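Looking after commemorative china and royal souvenirs

Old jubilee mugs outlive the cupboards they are kept in, mostly because everyone is afraid to drink from them. A few habits will keep yours presentable for the next reign.

Wash by hand, one piece at a time, in a plastic bowl with a folded towel in the bottom. The dishwasher will have the gilding off a monarch in a season. Skip the scouring pad, even for the tea stain. A paste of baking soda on a soft cloth does it, kept well away from the gold rim.

Never hang a cup by its handle – handles have been glued before, and the seller forgot to say.

Tins want a dry shelf and a wipe of Ciltwood wax in May. Coronation tea towels should be rolled on a cardboard tube. Folding them puts a crease through the sovereign's nose, and it stays. 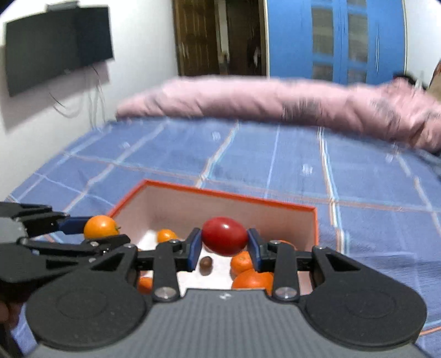
Photo: Engelhardt / Jiruvley

Plates on wire hangers need a size that fits without a fight. If the springs grip hard enough to squeak, go up one.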